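Home Threads Saved About Search

Kourosh Mahmoudi
thread on getting a wool sweater back in shape after a bad wash, bc three of you asked and I'm on a train with nothing to do

1/ first thing. stop wringing it. whatever you're doing right now, stop. press the water out flat between two towels and walk away

2/ my problem sweater is from Zandutska, bought in June, in the sale. merino, ribbed all over. wore it maybe twice before I put it in with the jeans like an idiot

3/ came out two sizes down and stiff. sleeves ended somewhere near my elbows. wife laughed for a long time

4/ ok so. lukewarm water in the sink, a good squirt of hair conditioner. cheap kind is fine. leave it in there half an hour, go eat something

5/ don't rinse it to death. quick dunk, press, done. some conditioner staying in is what you want, it lets the fibers slide

6/ then stretch. slowly! body first, then sleeves, then cuffs last. work your way out from the middle, a little pull each side, and go round again. if you yank one side you get a sweater for a guy with one shoulder
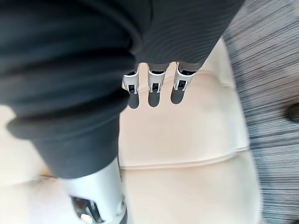
Last edited 2023-09-01

7/ ribbing is the annoying part. it wants to spring back in, so pin the width, not just the length. rust proof pins. I used regular ones the first time and now theres a row of tiny orange dots on the hem of my Fonaretti cardigan. gone to the charity bag

8/ dry it FLAT. on a rack or a towel on the floor. not on a hanger, not on the radiator. turn it over once the top feels dry. mine took 2 days with the window open

9/ somebody asked about steam. fine for creases, hold the iron above it, never on it. didn't do much for the shrinking in my case

10/ will it go back to exactly how it was? no. I got the sleeves to my wrist bone and the body is ok if I don't raise my arms. calling that a win

11/ if it's felted, like really felted, you cant see the stitches any more, let it go. make a hat. my sister cut hers into pot holders and they're great

12/ Gririsport fleece people, none of this is for you, that stuff is polyester, just wash it cold and get on with your life

13/ oh and wool wash. I use the Leitner one, smells like a church but does the job. baby shampoo works too. skip fabric softner

14/ moths is a whole other thread. my stop's coming up, later

413 likes 8 reposts

Comments

pilar_knits: conditioner trick saved my husbands good gray one last winter. can confirm on the pins too, learned that the same way

dadjeans77: does this work on cashmere or am I going to make it worse

Kourosh Mahmoudi: same thing but gentler, and less stretching at a time. do the cuffs by hand no pins

Odalys: half an hour wasnt enough for mine, left it in overnight and got another inch on each sleeve

tmr_b: waiting on the moths thread

Older Newer Back to top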